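**January, equipment planning diary, morning entry**

The draft budget for the manipulation laboratory was returned to me today with two queries. The first concerns the number of arms requested. The second asks why the simulation licenses appear under equipment when the department has always placed them under services. I have answered the second in a short note. The licenses decide which hardware we buy, and I wish the two lines to be read together.

The comparison of suppliers remains open. Bilorberg has offered a mobile base with two arms and a three-year service agreement. Pomus has offered a single arm on a fixed column at a lower price, with spare parts billed separately. Forstead has confirmed only that its earlier quotation has lapsed, and I have asked for a new one.

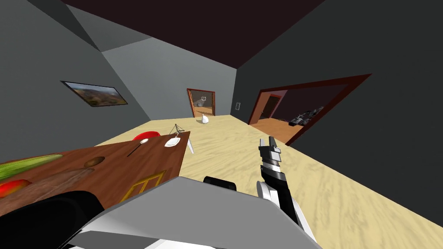 The question of reach must be settled before either offer can be accepted. The fixed column would serve a bench well, but our program for the coming year is written around household rooms, and the furniture in those rooms will not come to the robot. The simulated room used for this morning's review makes the point plainly enough: the long wooden table has a cucumber and a mango at one end and a white plate near the other, with a bowl and a cutting board between them. I have therefore marked the Pomus offer as suitable for the teaching bench alone and carried the mobile base forward as the main item.

Floor space was also reviewed. The room set aside for the laboratory measures 31 square meters, less the storage closet. The mobile base requires a charging station against a wall, and the electrical work for this is not included in the Bilorberg price. Facilities has provided an estimate of 3696 dollars, which I have entered under installation. I expect it to be challenged.

Grippers were discussed at greater length than the agenda allowed. The parallel type comes with the base. A second type, with softer fingers, may be ordered from Tipoki with a delivery period that the firm declines to state in writing.

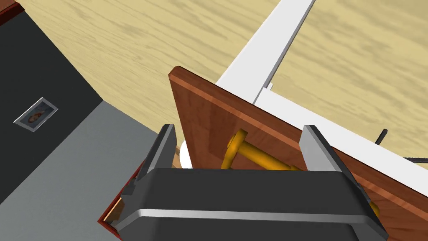
I am reluctant to commit funds on those terms. The Tipoki fingers would be useful for produce and for thin packaging, and the staff have asked for them twice. Even so, the wear parts for the standard gripper must come first. Replacement pads are sold at 165 dollars a set, and the draft provided for one set per arm for the whole year. I have raised this to three sets per arm and reduced the travel line to cover the difference.

The matter of simulation hours took up the remainder of the morning. The draft allows around 100 hours each month on the shared computing account. My view is that this should be doubled for the first two quarters, so that the tasks are prepared before the hardware is delivered. A base standing idle in its crate still uses up its warranty, and the Bilorberg warranty begins on the day of shipment. 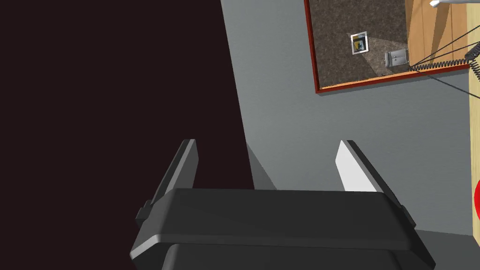
Maite Vallejo objected that doubling the hours early would leave the account short in the autumn, when the student projects begin. She would prefer to ask Bilorberg to start the warranty at installation and keep the monthly allowance as it stands. She also noted that the contract for the previous base contained such a clause and that it had cost the department nothing to request it.

I accept the point on the warranty and have written to Bilorberg accordingly. On the hours I have proposed a smaller increase for the first quarter only. Ms. Vallejo has agreed to look at the account records before the figure is fixed.

To be done before the next draft:

- Obtain the new Forstead quotation.
- Ask Facilities whether the charging station may share a circuit with the workshop.
- Request a written delivery period from Tipoki, or remove the item.
- Confirm the door width on the loading side.

The revised draft is saved in the shared folder under the same name as before. The travel line has not yet been discussed with those whose travel it pays for.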